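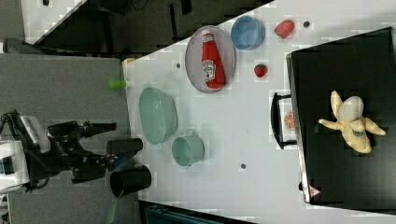 The arm and the kitchen table setup, Grastlow robotics club, November.

The autumn term of the Grastlow robotics club has been devoted to a single project, which the students have named Vurkent. Its purpose is modest: an arm with a two-finger gripper is to pick up household objects and put them where they belong. The club has 14 members this year, and each of them is expected to spend time at the controls.

The choice of objects was left to the students. The ketchup bottle on the gray plate was an early request, and the plush banana has become the unofficial mascot. Of greater practical interest is the short black cup, a simple shape on which new members begin.

Work is organized in pairs. One student operates the arm while the other keeps the log, and the 2 exchange roles halfway through the session. The log now stands at 1055 entries, and the club hopes to reach up to 2000 before the Vilela student meeting in spring. Entries are kept whether or not the attempt succeeded – a rule the members adopted by vote in September.

The next stage concerns the bowl and the colander, whose rims call for a different approach angle. The students working on Zorkach, our scheduling software, will join the table sessions in December.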